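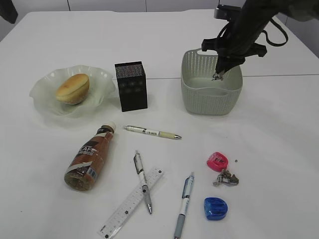

Notas para la charla – Club de Robótica Prerwood, 8 Apr 2022

Apertura (sin prisa, dejar la foto puesta)

Buenas tardes a todos. Gracias por venir, y gracias sobre todo a los padres que han aparcado donde han podido. Vengo a contaros en qué anda metido el grupo de brazo robótico este curso, y aviso de que me cuesta parar cuando empiezo con este tema. Si me paso de tiempo, Eluned Owen me hará una seña desde la puerta.

Os dejo un rato mirando la mesa. Un bollo en un cuenco, una cesta, bolis, una regla, sacapuntas. ¡Ese es nuestro laboratorio! Cosas que cualquiera tiene en la cocina o en la mochila.

El reto

El proyecto se llama Lirnum. Hay que conseguir que el brazo ordene una mesa: coger cada cosa y llevarla a su sitio. Lo de escribir, al portalápices. El bollo se queda en el cuenco. Lo demás depende de la prueba que toque ese día.

(Preguntar al público: ¿qué objeto os parece el más difícil? Esperar respuestas. Casi siempre dicen el bollo.)

El bollo tiene lo suyo, porque si aprietas de más lo aplastas. Pero a mí el que me quita el sueño es la regla. Es transparente y muy plana, y encima le hemos cruzado un bolígrafo. Para el programa que busca los bordes, una regla transparente sobre una mesa blanca es casi un fantasma. Lo único que se ve con claridad son las marcas negras, así que Kristóf Pálfi propuso buscar las marcas y olvidarse del plástico. Me pareció una idea preciosa y en el grupo ya la llamamos «el truco de Kristóf».

Luego están las virutas del sacapuntas. ¿Se cogen? ¿Se barren? ¿Cuentan como objeto? Tuvimos una discusión larguísima y al final las dejamos en el reglamento como terreno: el brazo tiene que trabajar cerca de ellas sin esparcirlas. Si las toca, penalización de 5 puntos.

La cesta

Señalar la pinza, metida dentro de la cesta.

Entrar en la cesta sin rozar el borde es un ejercicio aparte, y lo practicamos muchísimo. Los lados llevan una rejilla de agujeros, y los dedos de la pinza pueden engancharse si entran torcidos. La norma del grupo: bajar recto, parar, abrir o cerrar, subir recto. Nada de salir en diagonal por ahorrar un segundo (lo digo también por mí, que soy el primero en querer ir deprisa).

Si alguien pregunta por el asa: hay un hueco en el borde y sí, lo hemos pensado como punto de agarre. Todavía no lo intentamos en competición.

Cómo trabajamos

Somos 11 en el grupo. Se rota en cada sesión: quien manejó el brazo la última vez pasa a anotar, y quien anotaba prepara la mesa. Preparar la mesa parece lo aburrido y es lo que más discusiones da – un boli girado un poco cambia el agarre entero, y por eso tenemos dos bolis blancos en posiciones distintas y un portaminas en horizontal. Se parecen mucho y cada uno pide una muñeca diferente.

Llevamos 2387 intentos apuntados en el cuaderno. La meta es llegar a 4000 antes de julio, que es cuando se celebra la Copa Carrillo. Apuntamos también los malos, con una frase de qué pasó. Leer esas frases seguidas es de lo más entretenido que tiene el club.

(Leer dos o tres del cuaderno. La del sacapuntas azul, que gusta mucho: «redondo por arriba, se escurre como un jabón». Si hay niños pequeños, dejar que la lean ellos.)

Lo que queda por hacer

Botellas tumbadas. La de café está llena de líquido y pesa en serio comparada con un bolígrafo. Hay que decidir por dónde cogerla, y ahí estamos divididos entre el tapón y el centro. Yo soy del centro.

Y probar con otra luz. En la sala Ballden, donde se compite, entra sol por un lado y nuestros ajustes no están hechos para eso.

Preguntas

Diez minutos como mucho. Después, quien quiera puede acercarse a colocar la mesa y proponernos un desorden nuevo. Las mochilas, por favor, junto a la pared.

Recordar: hoja de inscripción en la entrada, pasarla antes de que la gente se levante.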